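Gripper fingers for cloth: Brolov or Bouzid?

furkcombe555
Trying the slim black Brolov fingers on a folded garment. $600 a pair.

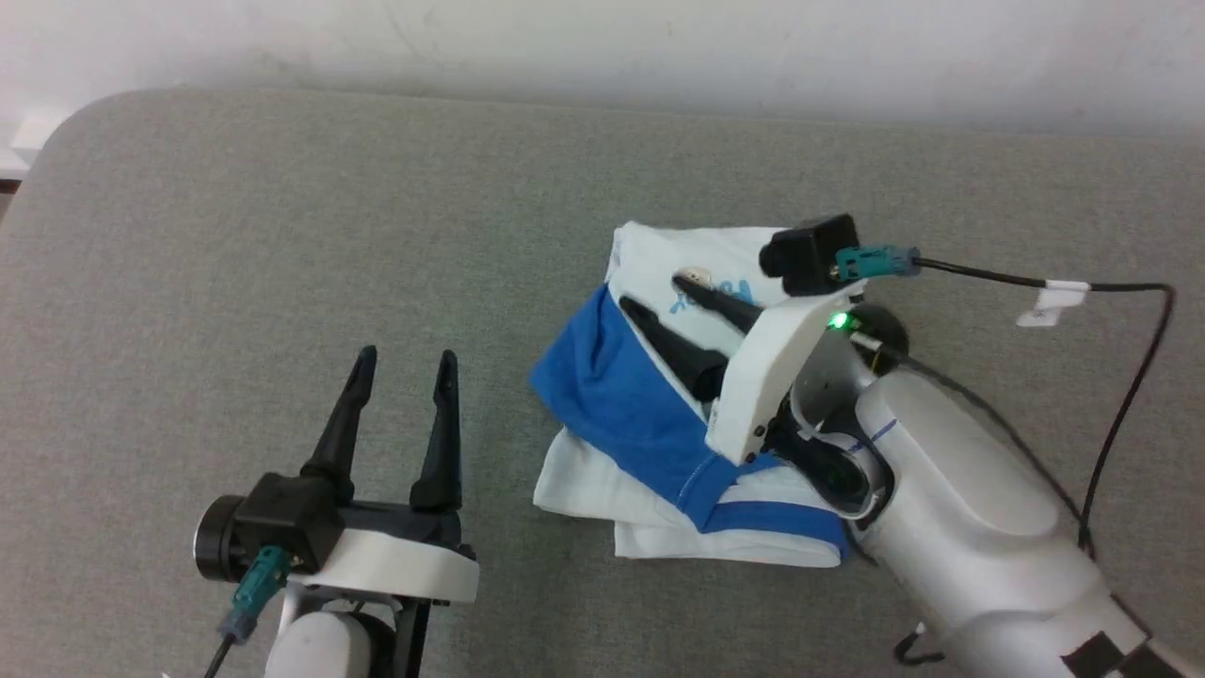
Right gripper on the garment, left one open

irkovwood
Too much for fingers. Bouzid are $300 and the slot near the tip helps on hems. Got a wrist view?

furkcombe555
Wrist cam, fingers open, blue cloth off to the left:
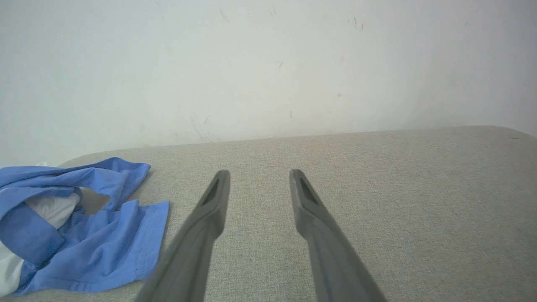

Replies (2)

mill_4
Disagree on the slots. Mine snag thread.

irkovwood
Never had that in September. Check your closing force.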